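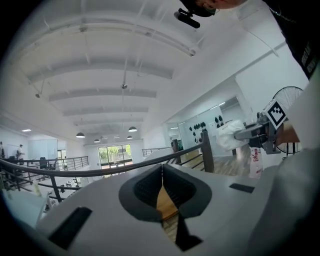

How many demonstrations does a robot need to learn one simple task?
It depends on how much the objects move between tries. For one object in one place, 40 good ones were enough for us. For a real room, plan for several hundred.

Posted by vudetti_lab, Jul 15, 2021

I asked this to our supplier last month and got the short answer, so I put it here for others. Our task is to lift a bag and put it down in a bin. We have now 723 demonstrations by hand-held gripper. The policy is good in the morning light and weak in the evening.

mbellamy
723 is a lot for one bag. How many people made them? If it is only one person, the robot learns the habits of this person, also the bad ones. I always ask for at least 2.

vudetti_lab
Two people, but one of them did most of the work. You may have a point.

kowalczyk_k
I don't agree with the hand-held way at all. With remote control the robot arm is doing the movement itself, so you never teach it something the arm can't reach. We lost the whole of February on hand-held data where the wrist turned too far.

arastogi
This you can check before training. Replay the path in simulation and throw out everything over the joint limits. In our Ferkden set we started with 1868 and threw out roughly a tenth. Remote control is so slow that we would not have even half of it.

kowalczyk_k
Slow, yes. But I feel the delay and I move like the robot must move. With a gripper in your hand you are too quick, and the fingers close before the bag is between them.

mbellamy
Then tell people to move slower. Archana, do you keep the failed grasps?

arastogi
Only when the person corrects it in the same try. Those are very useful for soft things like bags. When they drop it and stop, I delete.

vudetti_lab
We deleted both kinds. I will look if the raw files are still on the disk.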